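Old family budget printouts – keep, scan or shred?

Posted in Home Paperwork
Asked by laren_attic

My mother-in-law moved in with us in January and brought fifteen years of household accounts with her, all printed. She kept everything in a spreadsheet and then printed it at the end of every month, because she didn't trust the computer to still be there in the morning. Columns and columns of tiny numbers. Groceries, heating oil, the dog, the dog's teeth.

The electronic copies are gone (the old PC went to the recycling place before anyone thought to ask), so the paper is all there is. It fills 7 banker's boxes and they are currently living in the room that was supposed to be my sewing room. She doesn't want to throw out a single page. My husband wants to throw out every page. I'm in the middle, mostly because I'm the one who will end up doing the work.

What I'd like to know is how other people decide. Is there a sane way to sort this many printed pages without reading all of them? And if I scan, do I do the lot, or only the yearly totals? I have a flatbed scanner that takes one sheet at a time and sounds like a coffee grinder. No sheet feeder. I don't want to spend a fortune, but I could probably talk my husband into something used if it means getting the floor back.

She does her own taxes and they've always been simple, if that matters. There was a house sale in there somewhere too.

kason_b

Shred it all. You'll never look at it again. I did my dad's in one afternoon and haven't missed it.

Märta Strand

Please don't shred it all just yet! At least not until you've found the house sale. I'd pull anything to do with buying the house, selling it, or fixing it up (new roof, furnace, that sort of thing) and put it in a folder by itself, and then ask whoever you'd normally ask about taxes how long it needs to stay. Rules vary a lot depending on where you live and I'm not going to pretend I know yours. The actual receipts and closing papers matter more than her spreadsheet pages, so have a look for those in the same boxes. My aunt tucked hers in between the monthly sheets, folded in four, and we came very close to losing the deed that way.

Now, the sorting. I did this for my aunt's papers a couple of winters ago and I made every mistake there is. I started with the oldest box and read it like a novel. Two evenings on one year! I know what she paid for a cabbage. It was lovely and I got nowhere at all.

After that I did it by year first and nothing else. Big sticky notes along the edge of the dining table, one per year, and each page goes on its pile if the date is at the top. If I couldn't find a date in a couple of seconds it went in a "mystery" pile and I moved on. The mystery pile shrinks by itself once the rest is in order, since you start recognizing the layout she used in a given year, or the name of the dentist changes, and there you are.

Take the staples out before you do anything else. I use one of those flat pusher things from the office supply aisle, the claw kind tears the corner off. Paper clips leave rust on the really old ones but they come off easily enough. And if the pages have been sitting in a basement or an attic they like to stick together, so riffle the stack a bit and knock it square on the table before it goes anywhere near a scanner. Do it a small handful at a time. I once sent a clump through a feeder and got a very nice scan of the top page and none of the ones stuck behind it.
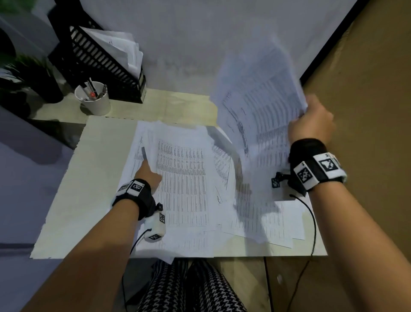
As for what to scan, I'd go with the December sheet for each year if she ran totals, plus any month where something big happened. A wedding, a new car, a move. Your mother-in-law will know which months those are, and asking her is half the fun. Put the kettle on and let her talk. We wrote the best bits in pencil on the back of the page (Semar, the cat, turned up three times in one spring, always at the vet).

For a handful of sheets your flatbed is fine, coffee grinder and all. If you decide on everything, borrow or buy something with a feeder, and don't let anyone sell you a fancy one. I paid $20 for mine at a yard sale and all it needed was its rollers wiped with a damp cloth. Save as PDF, one file per year, with the year at the start of the file name so they line up. Then put a copy somewhere other than your own computer, especially given what happened to the last one.

And let her keep a box. One box, her pick, on a shelf where she can see it. My aunt chose the year she got divorced, which surprised all of us, and she still takes it down now and then.

indo_paper_trail

Agree with Märta on sorting by year. One thing to add – check the pages for account numbers before any of it goes in the regular recycling. My mom typed hers in the header of every single sheet, so ours all had to be shredded, and a little home shredder overheats if you feed it for long. We gave up and took the bags to a shredding day at the library. Call yours and ask, ours runs one in spring.

Also the boxes themselves are worth keeping if they're the good kind with the handles. I have fabric in mine.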